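Section 4. Entering titles and ranks in Verkwood

Read this before you add any noble person. Fixing titles afterward is slow, trust us.

Verkwood keeps three things apart: the person, the title, the holding of the title. One person can hold several titles. One title passes through many persons. Don't type "Duke of Prallholm" into the name box. Name box is for names.

4.1 Creating a title

1. Open Titles, click New.
2. Pick a rank from the list: Emperor, King, Prince, Duke, Marquess, Earl/Count, Viscount, Baron. Female forms are filled in automaticly.
3. Type the place only. "Prallholm", no "of".
4. Choose how it passes: by birth, by appointment, by marriage, for life.
5. Save. The title is empty for now, that's fine.

Note: Earl and Count share one slot. Change the display word under Options > Wording.

Note: place names max out at 50 characters. Longer ones get chopped in the chart but stay whole in the record.

4.2 Adding holders

1. Open the title, click Add Holder.
2. Find the person. Not there yet? Save them first, then come back.
3. Enter start and end. Year only is OK. Unknown end, leave blank, don't put a zero.
4. Tick Disputed if two people claimed it at once. Both lines show dashed.
5. Repeat, oldest first.

Caution: deleting a title deletes all its holders' dates. The persons stay. No undo after you close the file.

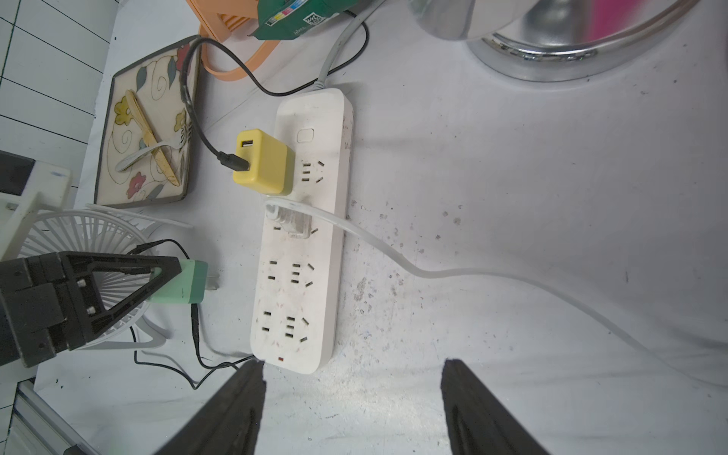 4.3 Building the succession chart

Big charts take time. A house with 12 generations and all the side branches can run nearly 30 minutes on an older laptop, and Verkwood does not save halfway. Run on wall power, not battery. If you're on a power strip, look for the little red light before you hit Build, and leave the strip's button alone until the chart is saved. Then:

1. Go to Charts > Succession.
2. Select one title. Up to 20 if you want them side by side.
3. Set the rule: eldest son, eldest child, or election.
4. Click Build. Wait.
5. Save as chart file or print.

Note: the rule only colors the expected heir. It never changes who you entered as holder. If the two don't match you get an orange mark, click it for the reason.

4.4 Courtesy titles

Used by family, not held. Eldest son of a duke using his father's lesser title, for instance. Add these on the person page under Styled As, never in Add Holder, or the numbering goes wrong and teh real holder becomes the 4th instead of the 3rd.

4.5 Importing from Plastumham files

1. File > Import > Plastumham.
2. Check the preview. Titles glued to surnames show in gray.
3. Click Split on each gray line.
4. Import.

Files made before the December update lose their end dates. Re-export them first.

Regnal numbers: see Section 5.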